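CO alarm chirping after furnace swap - sensor, battery or actual CO?

kiltley_road
We had the furnace replaced in June. The installer (Mowat) put in one hardwired CO alarm with battery backup in the basement, eight feet from the unit. I added a plug-in on the bedroom level, same age, different maker. The basement unit now gives a single chirp, stops for a while, then chirps again. It has done this for three nights, always after midnight. The plug-in shows zero. New backup battery made no difference. Nobody in the house has symptoms. Is this a fault, or is it picking up something the upstairs one isn't?

flue_and_draft
A single chirp at long intervals is a trouble signal. The CO alarm pattern is four beeps, a pause, four beeps. If you ever hear that one, get everybody out and make the call from outside. Check the date on the back of the basement unit. If the installer reused an old one, it may be at end of life, and a battery will not fix that.

kiltley_road
Date on the back is this year. I looked.

perum_tech
Then look at the wiring. On a hardwired unit a loose connector gives you the same chirp as a low battery, and a vibrating blower cabinet nearby does not help. Pull it off the plate, reseat the plug, hold the test button until it sounds. Also check whether the green AC light stays on all night. Eight feet from the furnace is closer than I like. Most manuals ask for 15 or more from a fuel-burning appliance. Read yours.

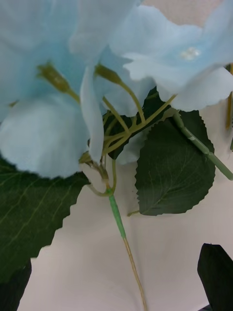 G. Gillies
Placement matters more than people think, and I would fix that before buying anything. My mother had hers on a shelf in the sewing room, behind a vase. Same sort of thing as the pale blue cloth flowers here, with the wide petals and the pinked edges. Fabric petals do not block gas in any meaningful way, but they collect lint, and lint in the vents slows the response. She also used spray adhesive on her arrangements three feet from the alarm. Solvent vapor can upset an electrochemical cell. Some recover in clean air and some do not. So my question to the original poster is what else goes on in that basement. Paint, glue, bleach, battery charging?

kiltley_road
Floor sealer in the utility room, two weeks ago. Water-based. The alarm was on the ceiling the whole time.

G. Gillies
Water-based still gives off vapor for days. I would not rule it out.

flue_and_draft
I would. A poisoned sensor either false alarms or goes into a fault code. It does not chirp on a schedule after midnight. What happens after midnight is that the basement gets cold and battery voltage drops. What battery did you put in?

kiltley_road
One from the kitchen drawer. It was in the package.

flue_and_draft
Expiration date?

kiltley_road
Expired. I did not think to check.

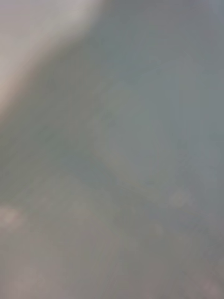
perum_tech
There you go. Buy a fresh one of the exact type printed inside the door. Rechargeables run at a lower voltage and many alarms will read them as low from the first day. After you fit it, hold the test button to clear the latched trouble signal. On some units the chirp continues until you do this, even with a good battery.

letia_4
I disagree with closing this as a battery problem. The poster has a new furnace and an alarm making noise at night, when the furnace runs longest. Get a combustion test. My neighbor had a low-battery chirp too, replaced the battery, forgot about it, and a tech later measured 200 ppm in the flue and a disconnected vent joint. Two separate faults. The chirp had nothing to do with the joint, but it was the only reason anybody went downstairs.

perum_tech
200 ppm in the flue is not 200 ppm in the room. Plenty of working furnaces show some CO in undiluted flue gas. The disconnected joint is the serious part of that story.

letia_4
Fine, the joint is the serious part. It was still found by somebody with a meter. The installer should have left a printout of the combustion readings at startup. Did Mowat leave one?

kiltley_road
No printout. There is a sticker with a phone number and a signature.

letia_4
Ask for it in writing. If they did not take readings, have them come back and do it under the install warranty.

flue_and_draft
Agree with that part. Also note that the zero on the plug-in is less informative than it looks. Many residential displays show zero below 30 ppm by design. If you want to see low levels, you need a low-level monitor, and those are sold separately.

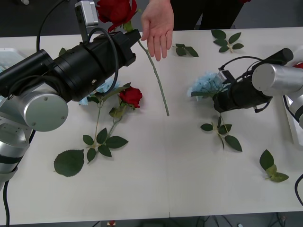
kiltley_road
Update. Fresh battery, correct type, test button held until it sounded. Quiet for 6 nights. AC light steady. I moved the alarm to the hallway ceiling outside the utility room, 17 feet from the furnace, and put a blank cover on the old box. Mowat says they took readings but did not save them. They are sending somebody back at 3 in the afternoon tomorrow to do it over and leave a copy.

G. Gillies
Did you vacuum the vents before you moved it?

kiltley_road
Yes, with the soft brush. There was drywall dust in there.

G. Gillies
Drywall dust from the install, then. They are supposed to cap it while they cut.

letia_4
Post the readings when you have them. O2, CO air-free, stack temperature, and draft if it is not a sealed unit.

kiltley_road
Will do. It is sealed, two plastic pipes out the side wall.

perum_tech
Check the clearance between the intake and the exhaust outside while he is there.

24 replies
Shares: 4

Related threads
Interconnected alarms: one trips, all sound, which one started it?
Plug-in CO alarm behind a couch, does it matter
Low-level monitor vs. standard alarm
Smoke alarm goes off when the shower runs
Generator distance from windows during an outage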